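Keep the Scrap Drawer Open: On Waste, Thrift and the Purpose of Paper Crafts

Paper crafting has always had two parents. One is thrift: the saved envelope, the reused ribbon, the birthday card built from last year's calendar. The other is the shop, with its coordinated collections and its seasonal releases. For most of the hobby's history the two have lived together without much trouble. It is the view of this department that the balance has shifted too far toward the shop, and that teaching programs such as ours carry part of the responsibility.

The matter came to our attention through our own supply orders. In October we reviewed what had been bought for the beginning card-making courses and found 2,000 sheets of patterned cardstock on the shelves, most of it still in its wrapping. The courses had not been short of paper for a long time. They had simply gone on ordering, each instructor adding the newest pack to the list, and the older packs had moved to the back. 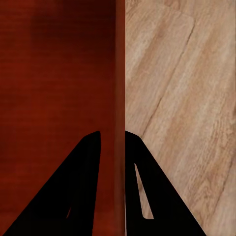
Department of Paper and Textile Crafts, Kalau School of Applied Arts

We do not raise this to embarrass the instructors. They were responding to their students, who were responding to what they saw in other people's work. A student who has admired a layout made from one particular collection will want that collection, and it is difficult to tell her in the first week of class that the plain kraft sheet in front of her will serve. She may not believe it. She has paid her fee, she has set aside her evening, and she would like her card to look like the one she had in mind.

The trouble comes later. A student who learns with matched materials learns to depend on matching. The designer of the paper has already decided which green belongs with which red, how large the flowers will be, and where the eye should rest. What remains is assembly. Assembly is a pleasant occupation and we would not wish to see it looked down upon, but a course that carries the word "design" in its title owes its students something more.

Caradog Dafis, who taught the advanced layout course for many years, used to begin each term by handing out eight scraps per student from a common box. No trading was permitted. The first cards were often poor. By the fourth week they were not, and several of the students from those terms now teach courses of their own. His method went out of use when he retired, partly because the box took time to sort and partly because new students complained that it felt like a punishment. Both objections deserve an answer.

On the matter of time, the box does need sorting. Scraps smaller than a postage stamp should be thrown out, adhesive-backed pieces should be kept apart from the rest, and anything with glitter should go in its own envelope, for reasons that every instructor in the building will understand. We have found that this can be done at the end of class by the students themselves, and that they learn a good deal about grain and weight by handling so many different papers in a short time.

On the matter of punishment, much depends on how the exercise is introduced. If scraps are presented as what is left for those who may not use the good paper, students will naturally resent them. If the instructor works from the same box, at the same table, the complaint is seldom heard.

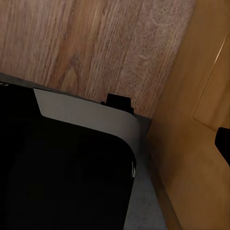
What the Shops Might Say

It will be objected that the hobby cannot live on scraps, and this is true. Someone must buy the first sheet. Independent stores such as Wikström have supported our evening program generously, lending die-cutting machines and offering class discounts, and a school that told its students to stop buying paper would be a poor neighbor. We have no such intention.

Our proposal is modest. For the first two projects of every beginning course, students would work only from the common box and from one neutral cardstock. After that they would be free to buy what they liked. Joar Bakke, our colleague in textile crafts, has run a version of this rule in the quilting course with fabric remnants, and reports that his students spend as much afterward as they did before. They choose differently, however. They buy single sheets and half yards, with a use already in mind, and fewer of them come back with an unopened kit.

There is also the question of storage, which affects crafters at home far more than it affects a school. We hear from former students who have given up the hobby entirely because their supplies had outgrown the room. A drawer one can see to the bottom of is an invitation to sit down and make something. A closet that must be emptied before the cutting mat can be reached is a chore.

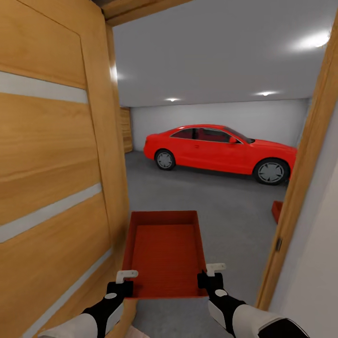

The same restraint should apply to composition. Beginners who own a great deal of embellishment tend to use it all on one card, and the message disappears under brads and ribbon. We would ask them to look instead at how little a plain surface requires. A light wood door with three pale gray strips set into it at a slant, the middle one broader than the upper, is already a complete layout, and it could be made in paper with a honey-colored cardstock, a gray offcut and a ruler. The slant does the work that a beginner would assign to a row of buttons. An exercise of that kind costs almost nothing and can be repeated until the spacing is right.

Some members of the department hold that taste cannot be taught by withholding materials, and that students who enjoy abundance should be left to enjoy it. We respect the position. A hobby is entered into for pleasure, and there are people whose pleasure lies in the collecting, in the neat stacks and the labeled jars. Nothing in this proposal would prevent them from continuing. It asks only that the school, which sets the habits of the first few weeks, should not set the habit of excess.

The surplus cardstock will be cut down over the coming term and added to the common box, beginning with the oldest packs. Instructors who wish to hold back a collection for a particular project should say so before the cutting starts. Orders for new patterned paper are suspended until the shelves have been cleared, and plain cardstock, adhesive and blades may be requested in the usual way.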